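Teaching the kettle task with the Brabec skill kit

Asnakech Lencho and Walter Quintero tested the kit for Drivell in November. It costs 58 a month and takes 14 minutes to set up.

Step 1. Clamp the table
Fix the table so it can't shift under the arm.

Step 2. Place the mat and kettle
Stand the kettle on the mat. Keep the power strip near the front edge — the arm needs room behind it.

Step 3. Check the views
Open the room view and the wrist view, and look for the kettle in the first and the orange switch in the second. 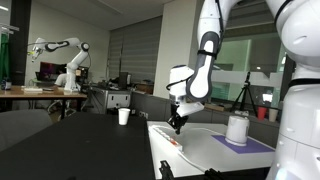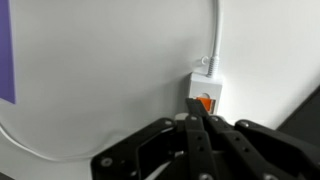
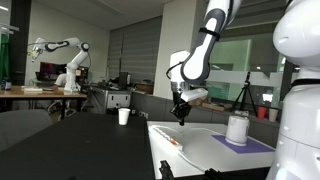 The middle view is from the wrist, with a finger close to the switch.

Step 4. Save the start pose
Press Save and name the pose. We had to do this twice, as the first name was too long.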